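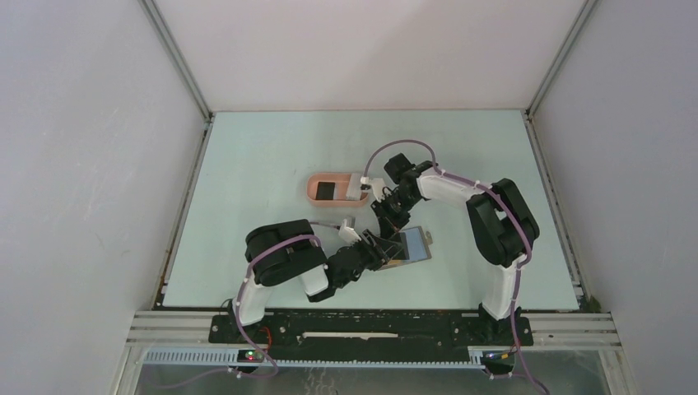
Balthasar Berchtold asked at the end of last session why we can't just script the whole pick and be done with it. Fair. Says his team had the Fateo task working from fixed waypoints in one evening, so why bother with demos.

Short answer: you can, until the tray gets moved. Try it. Shift the tray a little, run the same waypoints, write down what happens. Half a page, goes in your lab log.

Two-arm notes, cont.
- one arm holds, the other places. Decide which BEFORE you start recording
- both arms home between episodes, always
- keep wrists apart when crossing the middle. Slow down there
- cable slack: check at full reach, not at home position 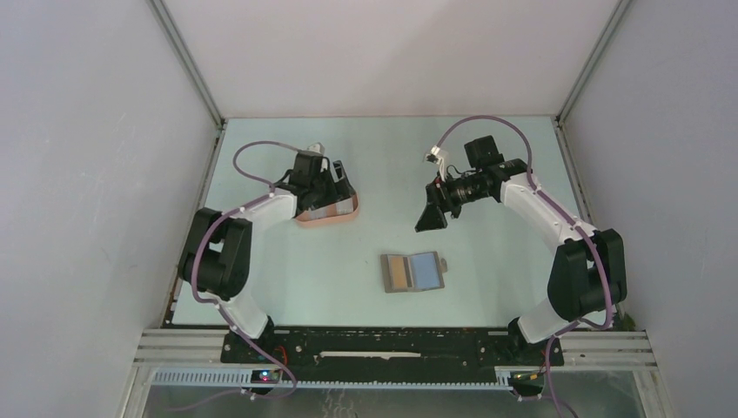 - bad episodes: mark them, don't delete. We need them for the Marwat comparision
- 30 episodes per pair minimum, 200 for the class set before anyone trains

Grading: log 2 points per session, no log no points. Team Istmont still owes me one from January.

File names: team_task_number, lower case. Not "final", not "final2".

Read before next time: Tendero handout, section on gripper limits. Skip the math at the back, we'll do it on the board togehter.

Lab door code is 2664, please don't write it on the door.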